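Section 2. Setting Up the Power Strip on Your Work Table

A good power strip in the right spot makes a bench so much nicer to use! This section of the Trullow Bench Guide gets yours laid out before you plug in a single lamp or charger. Set aside 17 minutes and clear the tabletop first.

1. Unplug the strip from the wall. Do all of the layout with the power off.

2. Wipe the tabletop with a dry cloth. If you work on a white board laid over a wooden table (we love this setup, small parts show up so well), wipe the board too and check that it sits flat. 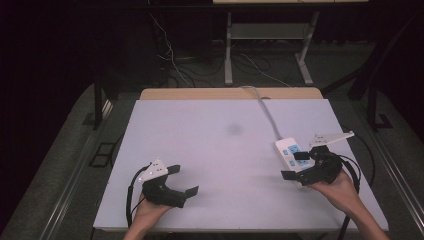
3. Lay the strip flat with the sockets facing up. Try it at a slant first. Many people line it up with the table edge out of habit, but a slanted strip is often easier to reach with either hand.

4. Run the cable toward the back of the table, away from where your arms rest. Let it curve gently. Leave 2 inches of straight cable where it meets the housing before the first bend.

CAUTION: Never pull on the cable to move the strip. Lift the housing. Tugging wears out the collar at the cable end, and a worn collar means a new strip.
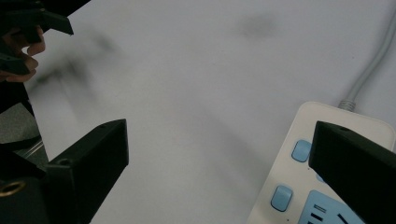 5. Press each switch, if your strip has them, and feel for a clean click. A switch that sticks should be looked at before you go any further.

6. Look into every socket for dust or crumbs. Brush them out with a dry, soft brush. No water, no sprays!

NOTE: Bulky adapters like to crowd their neighbors. Put the biggest one in the end socket and see what still fits beside it.
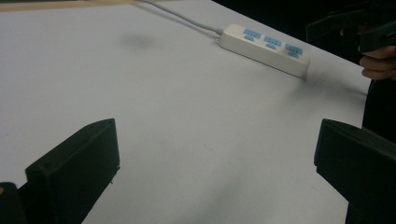 Text: Vikham

7. Slide the strip back until you have 51 centimeters of free tabletop in front of you. That's plenty of room for a sewing machine or a model kit, and you'll be so glad of it.

8. Check that the cable lies flat all the way to the table edge, then plug the strip into the wall and test it with one small lamp.

CAUTION: Don't plug one power strip into another. Heaters and kettles go straight into the wall.

Related sections
Choosing a Table: Torside and Pryor Compared
Keeping a White Work Board Clean
Where to Put Your Lamp
Tidying Cables Under the Bench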